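3. What the overnight session does to small portfolios

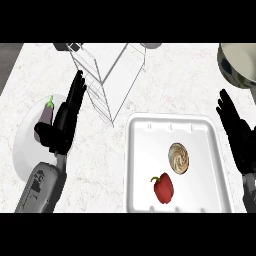 I should say up front that I came to this question as a small saver first and a researcher second. My own account sits with a broker in Velville, and for years I went to bed with one price in my head and woke up to another. So when Marcela Paulík offered me her order records from the Ferkville exchange, I said yes before she had finished the sentence (she still teases me for it).

The records cover 901 trading sessions. For each one we have the closing price in Ferkville, the opening price the next morning, and every retail order placed in between. Orders placed at night can't be filled until the open, and that gap is what I care about in this section. Mudassar Bhutto calls it "the sleeping window," and the name has stuck in our drafts.

My first guess was simple. I thought people would sell at night after bad news from abroad and then regret it. The selling part held up nicely! After a sharp fall in foreign markets, night orders lean heavily toward sales, and the lean is stronger in small accounts than in large ones. The regret part is messier. Prices at the open had usually taken in the bad news already, so the sellers got a poor price, but the stocks often kept drifting down through the morning. Somebody who sold at the open and stayed out until lunch did fine on plenty of those days.

Figure 2. Simulated setting.

Where small savers do lose money is in coming back. We followed 200 accounts that had sold at the open after a foreign fall, and most of them waited far too long to buy again. Heriberto Echeverri thinks this is plain fear. I lean toward something duller: the cash lands in a separate balance, the broker's app shows it on a different page, and people forget it. We can't settle that with order records alone, and I'd love to see someone run a survey in Cáceres or anywhere else with the same kind of app.

One more thing about the data. Festell, the clearing system, changed how it stamps orders in February, and for up to two sessions the night orders were logged with the next morning's time. I dropped those sessions. Shahnaz Mollah reran everything with them put back in and the results barely moved, so I've kept the shorter sample in the tables and won't fuss over it again here. Section 4 turns to the dividend dates, where the night orders look quite different.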